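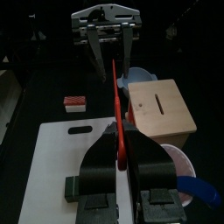
Ustar is an independent record label and artist management company specializing in folk, chamber pop and instrumental music. It was started by Zhuoran Cui, a former touring keyboard player, and Peiyu Jiang, who had worked as a booking agent. The company handles recording, publishing and tour planning for most of the acts on its roster.

History

Cui and Jiang met while working on a tour by the folk trio Mendach. Cui played piano and organ in the backing band, and Jiang arranged the dates. When the trio's manager left partway through the tour, the two took over the job between them and kept it after the last show.

The label side of the business began the following February, when Mendach could not find a company willing to release an album of unaccompanied songs. Cui and Jiang paid for a pressing of 400 vinyl copies, sold mainly at concerts. A second pressing was made the same year with a different sleeve and one extra track, "Low Orchard."

The second act signed was Ndlovu, a guitar and cello duo. Their first album for the label, Zitard, was recorded over 10 nights in a former grain office, with sessions starting at 9 p.m. to avoid traffic noise. It runs 42 minutes and has no overdubs. Reviewers praised the cello playing but were divided on the long closing piece, which takes up most of the second side.

Operations

Ustar signs artists for one album at a time. Performers keep ownership of their master recordings and license them to the label for a fixed period. Management contracts are separate, and several acts have used the company for only one of the two services.

Jiang runs booking and contracts. Cui produces many of the releases and has played on several of them, usually credited under keyboards. The company has also issued a songbook containing 243 pages of sheet music from its early catalog, with chord charts prepared by the performers.

Mendach left the management roster after their third album but continued to release records through the label. Cui returned to the group as a guest player on their fourth.

See also

Artist management
Independent record label
Chamber pop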